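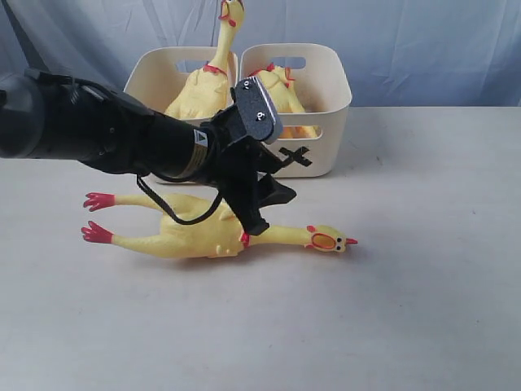
Parveen Bandara wrote:
> Can someone tell me why the Pasach quote went up to 3,000 when we budgeted 2,000?
> I have to send the Plotach order in by the end of January and
> I'd like one number, please, from one person.

The extra is spare finger plates and a second year of support. I asked for the plates. Support was Sollness being thoughtful on our behalf, and I've told them to take it off.

Rubber chickens and bins come out of supplies, so leave them off the equipment form. Last year we put them on it and got 16 asset tags in the mail.

New quote by 15:00, they tell me. They didn't say which day.

Gunawardena list, equipment thread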